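Desk power and cable layout – speaker notes
Azra Obradović, Gresdale facilities evening, 13/08/2023

Slide 1. Title. Leave it up while people sit down. Mention that the handout has the load table, so they don't need to copy it.

Slide 2. Scope. Shared work tables only. Server closet and kitchen are covered by Zupan in the second half. Questions on the floor boxes go to him too.

Slide 3. What we surveyed. 86 tables on two floors, February. One sheet per table: what is plugged in, where the strip sits, how the cord reaches the wall. Pelton building included, annex left out. Say that the sheets were filled in during working hours, with equipment running.

Slide 4. Strip position. Three categories: under the top, on the floor, on the work surface. On the surface was the most common. People want to reach the sockets without crawling. Under-mounting fixes the clutter but the switch ends up out of sight, and 13 tables had a strip nobody at the table knew how to turn off. Pause here, someone usually has a story.

Slide 5. Load. A laptop charger is small. A space heater is the problem. Read the rule once, slowly: heaters go straight into the wall outlet, never into a strip. Do not get drawn into the heater policy itself.

Slide 6. Cord routing. Cords should leave the table at one point, preferably the back edge. The Eluritz trays hold the slack if they are fitted before the strip goes in. Retrofitting means unplugging everything, so book it outside hours.

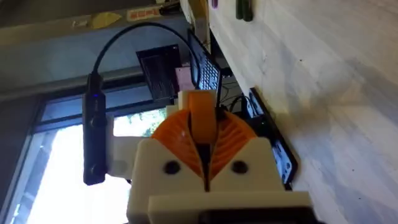
Slide 7. Surface strips. Strips kept on the top need a fixed place, and the default is along an edge, with the cords running to the back. The black strip on the pale wood lies along the edge like that, cords heading toward the back of the workspace, and there is a laptop visible behind it. Point out the open wood on the right – that is the area we want to protect. Thin cables that loop through the air get a clip if they stay longer than a day.

Slide 8. Costs. Budget line is 300 per floor for clips and trays, labor separate. New strips come out of the regular supplies account.

Slide 9. Next steps. Labels first, then trays. Sheets for the annex go out after that. Hand over to Zupan.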